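Chapter 4
Choosing a Simulation Kit

Before a home robot is bought, its jobs can be tried out in software. This chapter reviews Nallanero, a kit sold by Sallance with a set of furnished rooms. 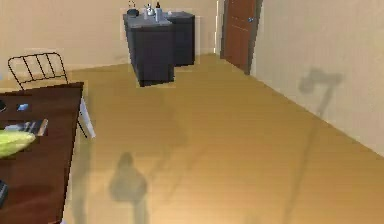 Figure 4.1 Nallanero room with table, cabinet and closed door

Each licence runs for 30 days – long enough for the exercises in Section 9.
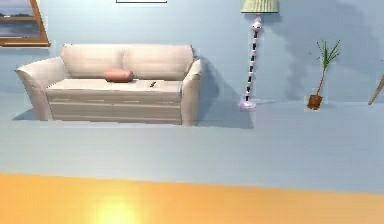

Frerichs, the rival kit, costs less but has only seven rooms. We compare the two on set-up time, support and price.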